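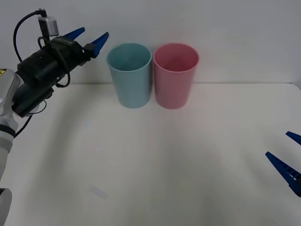
Two plastic cups, side by side.

Kimska Tasting Notes, data card

Version 3, Jun 4, 2018

Summary

Kimska is a set of 800 short beer tasting notes in English, written by a tasting group in Nunoncombe. Each note covers one beer, one taster and one pour. The text was typed during the session and has not been rewritten afterward, apart from the cleanup listed under Processing. Lagers and pale ales make up most of the set. Sours are thin on the ground and there are no ciders.

Files

notes.csv: one row per note, UTF-8, comma separated, header row present.
beers.csv: one row per beer, 189 rows. Joins to notes.csv on beer_id.
terms.txt: 60 flavor words used for tagging, one per line.
split.csv: note_id and either train or test. The test part holds 200 notes.

Fields in notes.csv

note_id: integer, unique, not sequential. Gaps are deleted duplicates.
beer_id: integer.
taster: a letter code. Codes are stable across sessions.
look, smell, taste, finish: free text. Any of these may be empty.
score: 1 to 10, whole numbers only.
serving: can, bottle or draft.
tags: words from terms.txt, separated by semicolons.

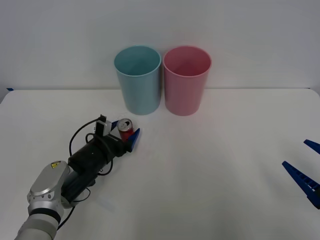

Red soda can on the table, with the two cups behind.

Processing

Curly quotes were changed to straight quotes. Brewery names were cut from the note text and kept only in beers.csv. Spelling was left alone, so expect "carmel" and "bisquit". Tags were added by one reader and checked by a second. Where the two disagreed, the tag was dropped.

The split is by beer. No beer_id occurs in both parts.

Known problems

The score field is bunched between 6 and 8. Taster D never gave a 10.

Notes from the Bermúdez session have no smell field. That text was typed into taste and was not separated.

"Hoppy" is in terms.txt but was applied unevenly before version 2. The Derkero notes were retagged; the older ones were not. Filter on the session column in beers.csv if this matters for your use.

Serving is blank for part of the June session. Do not read blank as draft.

Changes

3: split.csv now by beer. Fixed row order in beers.csv.
2: added tags and terms.txt.
1: first release.

Use

Free for any use, with credit to Kimska. Scores reflect one small group and should not be used to rank breweries. Send corrections with the note_id and the exact text to be changed. Corrections without a note_id will be closed.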